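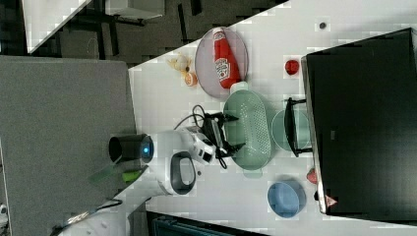 第4章 个人资料页的建立与发布
本章适用于在Postik平台上以个人身份登记的成年用户，说明交友资料页从填写到上线的全部操作。资料页由封面、自我介绍、见面意向和联系设置四部分组成，未完成封面的资料页不能提交审核。封面接受本人照片或静物照片，静物照片中的物品应彼此分开，便于缩略图辨认，例如白色桌面上的番茄酱瓶、大蒜和薄荷绿色沥水篮，缩小后仍可凭颜色区分。封面类型在提交后可以更改，更改后须重新审核。

4.1 准备工作
开始前请确认下列事项：
账号已通过年龄核验，状态栏显示“已核验”。
客户端为Sirnent版本，旧版Araya客户端只能查看资料，不能编辑。
已设定所在城市。城市为空时，第4.3节的见面意向不可选。

4.2 填写自我介绍
1. 登录后进入“我的”，点按“资料页”，再点按“新建”。
2. 输入显示名称。名称中不得含有电话号码、网址或其他平台的账号。
3. 在“介绍”栏输入正文，上限为2,000字。系统每隔九分钟自动保存一次草稿，也可点按右上角的“保存”手动保存。
4. 在“摘要”栏输入显示于搜索结果中的文字，上限为400字。摘要留空时，系统截取正文开头部分代替。
5. 选择使用语言，可多选。
6. 点按“下一步”。

注：从其他软件粘贴的文字会丢失字体和颜色，换行保留。

4.3 设置见面意向
1. 在“意向”列表中选择一项：聊天、喝咖啡、晚餐、结伴出行。
2. 拖动滑块设定距离范围。范围以所设城市的中心计算，与手机实时位置无关。
3. 设定可见面的时段。未设定时，资料页显示“时间待商定”。
4. 如需限定对方年龄，打开“年龄范围”开关，输入上下限。下限不得低于18岁。

注意：晚餐和结伴出行两项要求双方均已核验。对方未核验时，“发出邀请”按钮为灰色。

4.4 联系设置
1. 选择来信权限：“所有已核验用户”或“仅限我收藏的用户”。
2. 打开Justen过滤器。开启后，含有付款要求或外部链接的来信转入“待查”文件夹，不发送通知。
3. 设定免打扰时段。跨越零点的时段须分成两段输入。

警告：请勿在首次见面前透露住址、工作单位或证件号码。平台工作人员不会以任何理由索取登录密码或验证码。

4.5 提交审核
1. 点按“预览”，核对各栏内容。
2. 勾选“我已阅读社区守则”。
3. 点按“提交”。状态变为“审核中”，此期间资料页对他人不可见。
4. 审核通过后，状态变为“已发布”。

审核未通过时，通知中附有代码。代码2,898表示正文或摘要中含有联系方式，删除后可直接再次提交，无须重新填写其他栏目。其余代码见附录B。

4.6 隐藏与删除
隐藏：进入“资料页”，关闭“公开显示”。已有对话保留，对方仍可来信。
删除：进入“资料页”，点按“更多”，选择“删除”，输入密码确认。删除后介绍正文和封面不可恢复。

注：9月以前建立的资料页没有“公开显示”开关，须先执行一次“更新格式”。

本章修订：Berhanu Moges，5/6/22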